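Workshop notebook, October
Entry started 8 a.m., finished after lunch

Epoxy trial, continued. The pin backs from last week have had their full cure now and I went through them this morning before the heaters had done much. The back room was cold again. I want to stop curing anything in there until spring, or at least move the curing shelf to the inside wall.

The Brosix slow set is holding on brass. On the nickel plated blanks it is poor. Two of the plated ones came away with thumb pressure, clean off the metal, with the glue still stuck to the backing. That says surface prep to me and not the mix. I had only wiped those with alcohol. The blanks I scratched up with 220 paper first are all still on and I could not shift them with the flat of a screwdriver.

The fast set is the opposite problem. It grabs well but it goes yellow at the edges and stays slightly rubbery, so a catch that gets opened and closed a lot will work itself loose. Fine for flat backs. Not for anything with a hinge.

Nuno Amaral thinks my mix is off and that the fast set is fine if you weigh it. I have been doing it by eye on a bit of card. He put the small scale on my bench with a note on it, so the next batch gets weighed. Resin and hardener are not the same density, so equal lines on the card are not equal weights. The Brosix sheet gives the ratio by volume only. Need to ask them for the weight figure. If they don't answer, measure it with a syringe.

Soft solder notes. Tried the low melt wire from Danladi on scrap pin backs. Flows nicely and the joint is bright, but the flux leaves a brown film that takes hot water and a toothbrush to get off, and it creeps under anything set nearby. Foil-backed stones will not take that. The foil lifts and the stone goes dull from behind and there is no fixing it short of replacing the stone. So: solder only on bare castings or where the stones are claw set and open at the back. Everything else gets epoxy.

Wrapping the stone side in wet tissue helps a bit with the heat. It does not help with the flux.

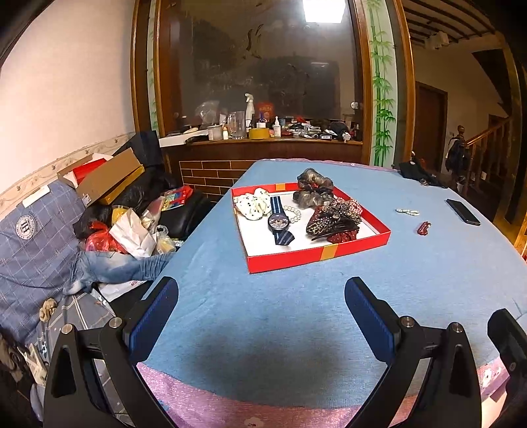 Red tray on the table, watch and scrunchie in it.

Things I keep forgetting and have now written on the cupboard door as well:

Mixed epoxy left in a deep cup heats up and goes off early. Spread it thin.
Acetone takes the lacquer off gold-tone pieces. Test on the back, always.
Cotton swabs leave fibers under a stone. Use the foam ones.
Hardener cap goes back on the hardener. We lost a bottle to this in the summer.

Stone replacement. Sorted the chaton drawers as far as the clear ones. The trouble is still age. New clear stones look too blue beside old ones, and one bright new stone in a worn cluster shows from across a room. Nuno's trick is to pull an old stone from a low spot near the edge and move it to the middle, then put the new one at the edge. Takes twice as long but it does look right. I did it on a scrap cluster to get the feel. Easiest way to lift the stone was a drop of warm water left to sit, then beeswax on a stick. Tweezers chip the edge.

Order number 998 from Danladi is short by 5 packs of catches, the safety kind with the rolling collar. Wrote to them. They say the balance ships from Fusville with the next load. In the meantime use the plain C catches for practice work and keep the safety ones for anything heavy. A heavy piece on a C catch will drop forward and pull out of a knit, whatever the glue does.

Also worth writing down: placement matters more than I thought. A pin set across the middle lets a top-heavy flower tip over. Above the midline it hangs straight. I have been setting them wherever the casting was flattest. From now on find the balance point first, mark it with a pencil, then go above it, and if the casting is not flat there, build it up with a thin brass plate. 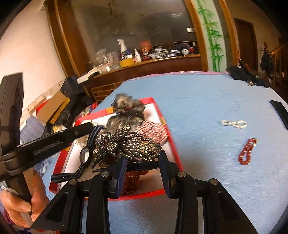 Flower brooch, rhinestones, leafy outline.

Still to do before the Dirania fair:

Repeat the plated blanks, scratched against unscratched, weighed mix this time, cured on the inside wall.
Pull test with the luggage scale. The hook needs filing thinner to fit under the pin.
Try the thickened Brosix on a curved back. The plain one runs before it sets — lost a hinge that way, glued solid.
Find out who has the fine brass brush.

Nuno wants the bench cleared by tomorrow noon for the polishing motor. The new samples are on the top shelf with the date on masking tape. Please leave them flat.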